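Talk notes, Drestevmont session, slot 3

Opening. Tastunton runs a glove and liner sorting line. Until February every piece was picked, paired and put in baskets by hand. Plister was brought in to automate the pairing step only. Loading and inspection stay with the crew.

Say early: 61 people on the line before the change, 61 after. What moved is the work. Give the split by task, then stop for questions if the room is restless.

Main point. Staff who used to pair gloves now spend part of the shift at the teaching tables. They do the job with a gripper in each hand, and the recordings are used to train the sorting cell. Pace is slower than bare hands. The pay grade went up one step. Ginette Delaunay negotiated that and will take questions on it. 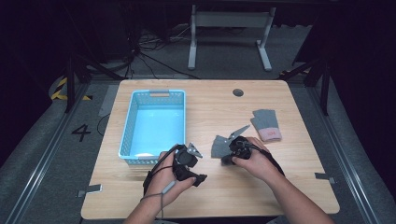 Notes and slides: Baptiste Besnard | 2020-04-16

Leave the slide up while covering the table layout. Basket on the left, one glove-like piece flat on the wood, metal jaws doing the pinching. Knitted fabric is the hard case: it folds, sags and catches. Operators know where to grip it and had never been asked to write that down.

Complaints logged: 129. Sort them by cause. Wrist load is the largest group, then cable drag on the forearm, then boredom. Mallet supplied a lighter gripper body for trial. No results to show yet, so don't promise any.

Rotation is now 2 hours at the table, then back to inspection. Supervisors wanted longer blocks. The crew voted against.

Open item: who signs off when the cell pairs gloves wrongly. At present the inspector does, with no authority to stop the cell. Ask the room how their sites handle it.

Handout is at the door.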